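About Us

Porkcombe is a small home-tidying business, and we have been going into other people's kitchens, offices, hall closets and spare rooms for nine years now. If you have found this page, there's a fair chance you have a drawer you'd prefer not to open in front of company. You are very welcome here. We have drawers like that too, and one of them is in our own front office, right under the phone.

We started out with the idea that we would be a moving company. We had a van, a stack of blankets and more energy than sense, and for the first winter we carried couches up and down stairs for anybody who called. What we noticed, over and over, was that the couches were the easy part. A couch goes in the living room and you're done with it. It was the last box that gave people trouble, the one with "misc" written on the side, full of chargers and extension cords and batteries that might or might not be dead. We would come back to pick up our blankets a month later and that box would still be sitting by the door. So one January we sold the van, bought a good label maker, and began offering to unpack the last box instead. We have been doing that, and a great deal more besides, ever since.

These days most of our work is in kitchens and home offices. Kitchens because everything lands there sooner or later (mail, keys, school forms, the good scissors), and home offices because so many of them are really a corner of a bedroom with too many things plugged in. We also pack up households before a move, help families sort through a parent's house, and set up pantries, linen closets and workbenches. We do not do attics in summer. We tried it, and we would like to keep our staff.

If you ask any of us what we like best, though, you will probably hear about cords. It sounds like a funny thing for grown people to be fond of, but cords are where a lot of household mess begins, and they are also where you can see a change in a single morning. Our usual way of going about it is to clear a good stretch of counter, wipe it down, and bring out every cord, power strip and adapter in the house that isn't being used at that moment. Customers are sometimes shocked at the size of the pile. We never are! We ask you to pick up each one and tell us what it belongs to, and if you can't say, it goes in a separate bag that you keep for a while and look at again later.
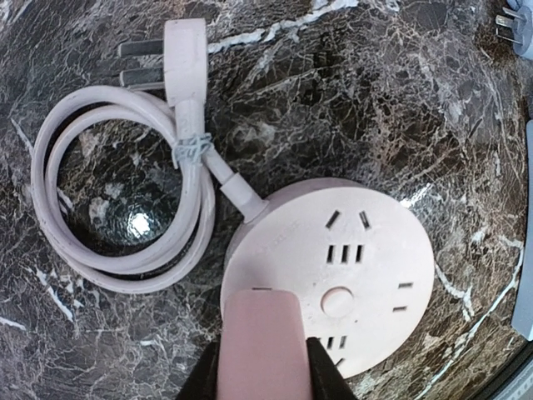
Once the pile is sorted, the winding begins, and we will admit to having opinions on the subject. We like wide, easy loops. A cord pulled tight around your elbow or wrapped hard around its own plug gets bent at the same spots every time, and the place where it meets the plug is usually the first to suffer. So we let the cord fall in the direction it wants to go, gather the strands on one side, and put a twist tie around them there. Twist ties are cheap and people always have some, generally in the very drawer we have come to empty. The plug stays outside the loops where you can get hold of it. A power strip gets the same treatment, with its own cord beside it, and we don't stack heavy things on top.

Then everything needs a place to live. We are not great believers in buying containers before you know what's going in them, and we have talked many a customer out of a cart full of matching bins. A shoebox is fine to begin with. If, after a few weeks, you find you are really using the shoebox, we can talk about something nicer. For labels we use Gemau tape, the plain white kind, and we write what you would say out loud. If your family calls it "the round plug thing," then that is what goes on the label, and everyone in the house will be able to find it.

Our front office is on the ground floor of the Kováčik building, number 3524, with the green awning. You are welcome to drop in. We keep a long table near the window where you can bring one box from home and sort it with one of us, at no charge, on any weekday morning when we aren't out on a job. Please call first, as the office is locked when we are all away. Parking is behind the building, and the back door sticks a little, so give it a push.

There are eight of us at present. A few came from moving and warehouse work, a couple from teaching, and one from a hotel laundry, to whom we owe everything we know about folding a fitted sheet. New people spend their first weeks alongside someone who has been here a good while. We look for patience more than anything else. Anyone can learn to line up jars, but it takes a certain kind of person to sit on a kitchen floor and listen to the story of a waffle iron without looking at the clock.

We should say a word about throwing things away, because people worry about it. We don't throw out anything you haven't agreed to, and we don't make speeches about what you ought to keep. If you want to hold on to the cord for a camera you gave away, we will wind it up neatly and label it for you. Old cords and small electronics that you are finished with can go home with us, and we take them to the Nallix drop-off on our regular run. Anything with a cracked case or a frayed cord we will set aside and point out to you, but we aren't electricians, and we will tell you to call one if something looks wrong to us.

A first visit takes three hours, and most people do one room. We will ask you some questions over the phone beforehand – who lives in the house, what drives you crazy, whether there are pets who like to help – and we will send you a short note with what to have ready, which isn't much. Please don't clean up for us. Everyone does, and then we spend the first half hour finding out where it all got put.

After the visit we like to check in by phone a few weeks later. Some things will have slid back, and that's all right, as it usually means the spot we picked was the wrong one. We can often sort it out on the call, and if we can't, we'll stop by when we are next in your neighborhood.

To book a visit or ask a question, call the office or fill out the form on our Contact page. We answer messages in the order they come in, normally by the end of the next working day.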